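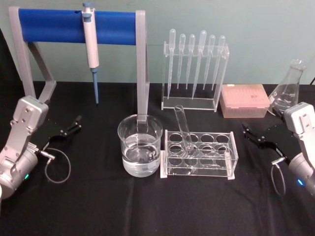
How much water do I need to practice with?
Fill a beaker with 140 ml of plain tap water and you'll have enough for the whole of Section 2, including the part you spill.

COOKIES: Cledness uses cookies to remember your settings. Accept all / Manage

Section 2. Setting up the bench and your first transfers

You will need a pipette stand, a single-channel micropipette, a box of tips, a beaker, a test tube rack and at least one tube. Goggles too. Yes, for water. You are building a habit.

1. Clear the bench. Coffee counts as clutter, and so does the phone.

2. Spread a dark cloth and pull it flat. Drops show up well on black, which is bad for your pride and good for your technique.

3. Assemble the Steseck stand as shown on the sheet in the box. The bar goes in last. If you have a piece left over, go back to the sheet.

4. Hang the micropipette on the bar by its clip. Let go slowly the first time.

Caution: Never lay a micropipette flat with liquid in the tip. The liquid runs up into the barrel, and you will be reading Section 7 (Cleaning and Regret) much sooner than planned.

5. Put the beaker where you can reach it without crossing over the rack. Left-handers may mirror everything in this section.

6. Stand a tube in the rack. Tubes that are narrow for their holes will lean. Straighten yours before you fill it, or use the Ollel sleeves if your kit came with them.

7. Set the volume to 240 microliters. If your pipette doesn't go that high, use its maximum and write it down.

8. Push on a tip. Firm, straight down, once. Hammering is not a seal.

9. Press the plunger to the first stop, dip the tip just below the surface, and let the plunger rise slowly. Slurping noises mean air.

10. Touch the tip to the inside wall of the tube and press to the first stop, then the second. Keep the plunger down until the tip is out of the tube.

11. Eject the tip into the waste cup and hang the pipette up again. Repeat until you are bored, then do five more.

Note: The second stop is for dispensing only. Draw up from it and you'll take too much every time, with wonderful consistency.

Sign up for the Cledness bench letter. One email a month, mostly about tips.

Comments (3)

Jaanus Rozīte
Step 9 cured my air bubbles. Step 3 did not cure my leftover screw. Where does it go?

Hajar Abou Zeid
Jaanus, mine was a spare, taped under the lid with the hex key. Could step 6 mention that the Venckus tubes are the narrow ones? I had a whole row of them slouching at me.

bench_mouse
Printed this for my intro group in December. They skipped the goggles line, obviously.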